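Two-Arm Robots Learn Takeout Packing From Fewer Demonstrations, Dilton Researchers Report

DILTON — Researchers at the Nivmont Institute have reported a training method that allows a pair of robot arms to learn a long household or service task from 200 human demonstrations, a smaller set than the group had needed for comparable work in the past. The results were released in April as a technical report, and the institute said the accompanying software will be made available to other laboratories later in the year.

The method, which the group calls Vorngate, was tested on the packing of a takeout coffee order. The task requires two arms to work together on paper bags, paper cups, plastic lids and cup carriers. According to the report, these items were chosen because they are light, they bend or tip easily, and they seldom rest in the same position twice.

"A cup without a lid and a bag that will not stay open present a harder problem than a rigid block," the report states. "The arms must agree on which of them holds and which of them moves."

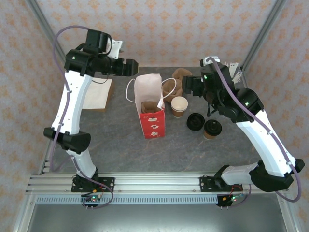 How the Method Works

Many current systems learn by imitation. A person guides the arms through a task many times, and a computer model is trained to produce similar motions from camera views. The approach works well for short actions but becomes less dependable as a task grows longer. Small errors in the first steps carry forward, and by the final step the objects may be in an arrangement the model has not met before.

Vorngate divides each demonstration into segments at the moments when one arm changes its role. An arm that has been steadying a bag, for example, may let go and begin to reach for a cup. The model is trained to predict these changes of role along with the motions themselves. When the arms are running on their own, the model checks its prediction against the most recent camera views and may return to an earlier segment if the expected change has not taken place.

The division into segments is done by software, with no labeling by hand. The institute described this as the main practical advantage of the work. In an earlier project, staff had marked the start and end of every step in every recording, and the report notes that this took longer than making the recordings.

The packing task has 7 stages under the report's numbering, from opening the bag to placing a closed cup in a carrier. Operators were asked to vary the starting layout of the table between recordings and were given no fixed order for picking up the lids. The report says this freedom was deliberate. Demonstrations that all followed one order produced a model that stalled when a lid was out of its usual place.

Results

The table used in the study is set inside a three-sided enclosure, with both arms mounted on a rail along the open side. A typical layout includes a carry bag, molded cup carriers, paper cups and a loose lid, with other supplies such as wrapped straws kept toward the back.
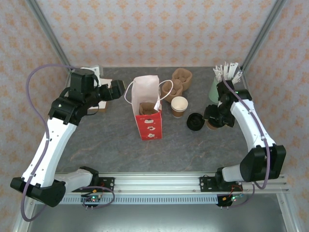
Trials were scored as complete only if all stages were finished without help from a person. In a series of 200 trials, the arms completed the full task in 143. A comparison model trained on the same recordings, but without the role prediction, completed fewer than half.

Most of the remaining failures occurred at one point, the pressing of a lid onto a cup. The report attributes these to the limits of camera views at close range, where the gripper can hide the rim of the cup from the model. Failures while handling the bag were less common than the group had expected. In several trials the bag tipped over and the arms set it upright again before continuing — a correction that appeared in only 3 of the demonstrations.

The group also examined whether the wall covering of the enclosure affected performance. Patterned wallpaper was used in place of plain panels so that the model would learn to disregard a busy background. When the pattern was replaced with a different one, the completion rate fell slightly, and it recovered after a short period of further training.

Limits and Next Steps

The institute cautioned that the results apply to one family of objects and one arrangement of arms. No liquids were used in the study, and the report makes no claim about filled cups. Speed was not a goal of the project, and the arms remain slower than a person performing the same work.

A second laboratory, at Correia, has agreed to repeat the packing trials on its own equipment using the released software. The two groups plan to exchange recordings in order to learn whether demonstrations made at one site can be used to train arms at the other. Differences in camera placement are expected to be the chief difficulty.

Further work at Nivmont will address the lid stage. The group intends to test whether a measure of gripping force, added to the camera views, will reduce the number of failed closures. It will also extend the method to tasks in which both arms must change roles at the same moment — a case the present version treats as two separate changes, one after the other.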